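I blame my aunt's recipe tin. When Nerys Edwards (my mother's older sister, and a woman who once drove 26 miles back to a gas station to return a pen) moved into a smaller place, she handed me the tin and a shoebox of letters and told me to do something useful with them. The recipes I understood. The letters I put on top of the fridge and ignored until February, when the power went out one evening and I ran out of things to do by flashlight.

Reader, I was up until two. Most of them were from a pen pal in a town called Priduva, and they were about nothing! The price of boots, a goose that bit people, whether it was worth repainting a fence. I have never been so gripped by a fence. And somewhere in the middle of the goose saga I realized I hadn't written an actual letter to anybody since college.

So that's what I've been doing since then. Writing letters, on paper, to people I could very easily text.

The first one was terrible. I sat down with a nice pen and wrote "Dear Gwilym, how are you? I am fine," and then stared at the wall, because apparently I'd turned back into a nine-year-old at summer camp. Gwilym Mostyn and I shared an apartment for three years and we send each other dumb videos pretty much daily. What was there left to tell him? I made tea. I ate some crackers. Then I wrote half a page about the crackers, and after that it sort of went.

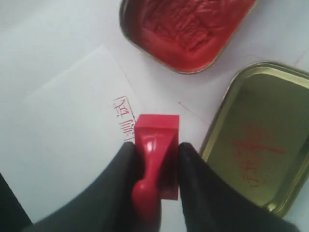
What I'd forgotten is how slow it is. My thoughts go at typing speed now, and my hand just can't keep up, so by the time I get to the end of a sentence I've already changed my mind about it. With a keyboard I'd go back and fix it. In a letter you have to argue with yourself right there on the page, and the crossings-out stay in. Gwilym told me later that the crossed-out bits were his favorite part and he'd held the page up to a lamp to read them. (I have since learned to scribble harder.)

He wrote back after eight days. I know because I checked the mailbox on every one of them, sometimes twice, in slippers. It was four pages long! He told me his dad had been sick over the winter, and that he'd been scared, and that he hadn't known how to put it in a text without it sounding like an announcement. We'd been messaging that whole time. I'd sent him a video of a raccoon in a dumpster on what must have been one of the worst mornings.

I called him, obviously. But then I wrote back too, and I think the letter was the better half of it.

## A word about stuff

You don't need any stuff. I want to say that first, and then I want to confess that I bought a lot of stuff.

It started with paper. I'd been using the printer kind, and ink feathers on it, and I am a leftie, so by the bottom of each page the side of my hand looked like a bruise. A pen friend (I have those now) put me on to Brinkmann, a stationery shop that still sells writing pads with the lined sheet you slip underneath. I'd forgotten the lined sheet! My grandmother had one, gone soft as cloth at the corners. I bought two pads and a box of envelopes, and felt so pleased with myself that I went back the next week for more envelopes I didn't need.

Then came the writing box. It's a slanted lap desk from Drurkotwood, with a lid and a groove for pens, and it cost more than my winter coat. I'm not going to defend it. I use it in bed with the dog across my feet, and I've written more letters on that thing than at any table in the house.

After that I cooled off. There's a whole world of wax and ribbon and tiny drawers out there, and people who are deep in it seem very happy, but I noticed that the more I shopped, the less I wrote. One weekend I spent an entire afternoon sorting envelopes by shade of cream. I wrote zero letters. My rule now is that I can't buy anything new until I've answered everybody.

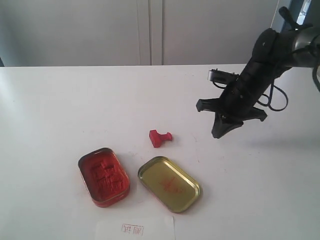

## Getting other people to do it

You can't make anyone write back, and you shouldn't try. I sent out a big batch early on and then sulked for weeks when only a few came home. A cousin texted "got ur letter!! so cute" and I was in a mood about it until dinner.

Nerys set me straight on that one. She said a letter is a present, and you don't stand over somebody while they use a present. She also said my handwriting had gotten worse, so I don't want to make her sound too saintly.

What does seem to help is asking a real question. I don't mean "how's work." I asked my old neighbor how she gets her tomatoes to ripen so early, and I got three sheets and a diagram. I asked my brother what he remembered about the house we lived in before the move, and he wrote back with things I'd never heard, including where he hid from me. He hid from me a lot, as I found out.

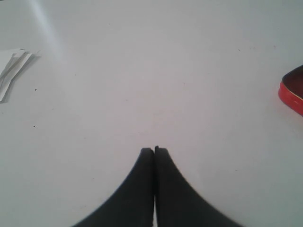 The other thing is to keep it short. Mine had been running long, and a long letter sits on the counter looking like homework. One page, both sides, done. People answer one page. I've had replies on the back of a grocery list and on a napkin from a diner called Tratotau, and I've kept every one of them.

I did eventually go back to the shoebox and read it properly, start to finish, with the lights on. The oldest thing in there isn't to my aunt at all. It's a single sheet dated 1918, from a great-great-somebody to her sister, and it's mostly complaints about the rain and a long paragraph on how to get a stain out of wool. At the bottom she's squeezed in one more line, sideways up the margin where she ran out of room: "write soon, tell me anything."

I asked Nerys if the sister ever did. She has no idea. There's a second shoebox, though, which she'd neglected to mention, and it's in her hall closet behind the vacuum. I'm driving over to get it this weekend, and I'm bringing her the second-best pad from Brinkmann, plus stamps, because she owes me a letter.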